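The Quiet Pleasures of the Linen Pile

When I moved to Nirkville last May, I brought 17 towels with me and not one sensible place to put them. My grandmother would have been horrified. She kept her airing cupboard like a library, and on wet afternoons she would let me help her put it all back in order, which mostly meant leaning my face on whatever was warmest.

I have come round to her way of doing things. I fold in thirds now, lengthways first, and I keep the pale things on top of the darker ones so that I can find a face cloth without turning on the light. 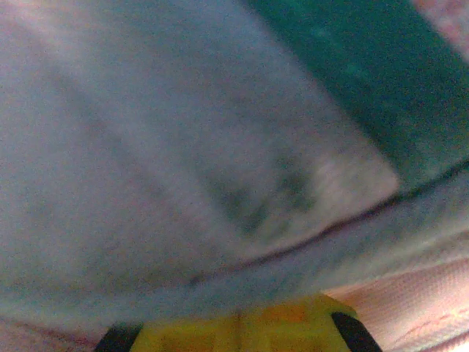
Old cloth is much nicer to fold than new, I think – it seems to know where it wants to bend. The ones I bought from Lendis still spring open if I look away, bless them, and I expect they'll need another winter before they settle down with the rest.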